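Kitchen > Baking > Salinas Lemon Loaf FAQ

Search recipes Go

Salinas Lemon Loaf: Your Questions

I love how many of you are baking this loaf! These are the things I get asked most.

Can I use bottled lemon juice?
You can, but please try fresh at least once – the smell alone is worth it! You'll need 2 large lemons, zest and all.

Why did mine sink in the middle?
Usually the oven door got opened too soon. Leave it shut for the first half hour, and check that your baking powder is still lively.

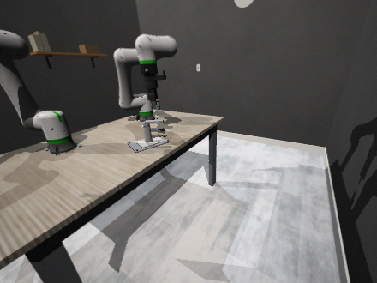
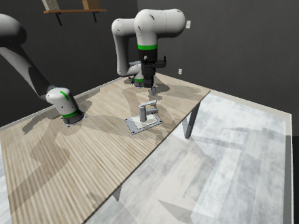
Two views along the light wood tabletop.

Can I swap the sour cream?
Yes! Plain whole milk yogurt works beautifully. Oriana Huenchumán wrote in to say she uses buttermilk and bakes hers a little longer, and now I have to try it.

How long does it keep?
Up to 3 days, wrapped well, on the counter. I think it's even better on day two (if there's any left).

Does it freeze?
Like a dream – just leave off the glaze until it has thawed.

Can I make muffins with the same batter?
Absolutely! Fill the cups two-thirds full and start checking them early.

Contact | © 2018 Ans Vanhove | Back to top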